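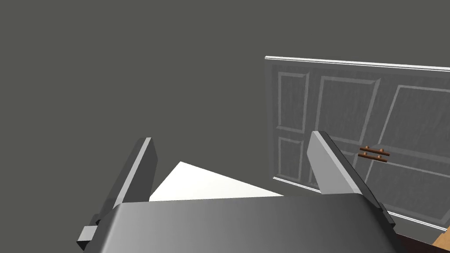 Gronow incorpora el armonio de Zadcombe a su catálogo de instrumentos muestreados

La biblioteca Gronow amplía en junio su colección de teclados históricos con el Armonio Zadcombe, segundo volumen de la serie dedicada a los instrumentos de lengüeta libre. El original es un armonio de pedales con dos teclados manuales, conservado en la antigua sala de conciertos de Zadcombe y restaurado antes de las sesiones por el taller Wernham, que revisó el fuelle, sustituyó las badanas y afinó de nuevo todas las lengüetas.

Las grabaciones fueron dirigidas por Murali Acharya, responsable de la captación, con Heledd Parry como intérprete. Se trabajó únicamente de noche, entre las diez y las cinco de la madrugada, para evitar el ruido del tráfico que llega a la sala durante el día. Cada nota se registró con tres posiciones de microfonía: una próxima al mueble, otra a la altura del intérprete y una tercera en el fondo de la platea. El usuario puede mezclar las tres libremente o cargar solo una de ellas cuando la memoria disponible sea limitada.

El volumen contiene 637 muestras editadas a mano. La cifra es inferior a la de otros títulos de la colección, pues el armonio no responde a la velocidad de pulsación y no requiere capas dinámicas en el sentido habitual. La intensidad depende de la presión del aire, y por ello se asigna de forma predeterminada a la rueda de modulación o a un pedal de expresión. El ataque de las lengüetas graves, más lento que el de las agudas, se ha conservado sin corrección. Quienes necesiten una respuesta uniforme para pasajes rápidos disponen de un control denominado «Habla», ajustable de 0 a 100, que acorta progresivamente el inicio de cada sonido.

Los registros se activan mediante conmutadores de teclado situados en la octava inferior, fuera de la extensión del instrumento. Pueden combinarse sin restricciones, incluidos los acoplamientos entre manuales. Los ruidos mecánicos (fuelle, pedales, retorno de teclas y tiradores) se han grabado por separado y cada uno cuenta con su propio nivel. En la configuración inicial aparecen atenuados, pero no desactivados.

Heledd Parry ha preparado además una serie de piezas breves de demostración, entre ellas dos improvisaciones sobre temas litúrgicos y un arreglo para armonio y cuarteto de cuerda. Los archivos MIDI correspondientes se entregan junto con la biblioteca, con los cambios de registro y las curvas de expresión ya escritos, de modo que puedan estudiarse o modificarse.

El Armonio Zadcombe funciona con el reproductor Clakermont, que se descarga sin coste desde el área de clientes. Es necesario actualizarlo a la versión más reciente antes de instalar el nuevo volumen; las versiones anteriores abren los programas, aunque no reconocen los acoplamientos. El reproductor admite ahora hasta 1000 programas de usuario y permite ordenarlos por instrumento, autor o proyecto. Las sesiones guardadas con volúmenes anteriores de la colección se abren sin cambios.

Los titulares de una licencia del primer volumen de la serie podrán adquirir el segundo a precio reducido durante todo el mes de junio. El descuento se aplica automáticamente al iniciar sesión con la cuenta en la que figure registrada la licencia. Los conservatorios y escuelas de música que deseen instalar la biblioteca en varias aulas deberán solicitar una licencia de centro, indicando el número de puestos y el nombre de la persona responsable. El manual, disponible en español e inglés, puede consultarse en la sección de documentación.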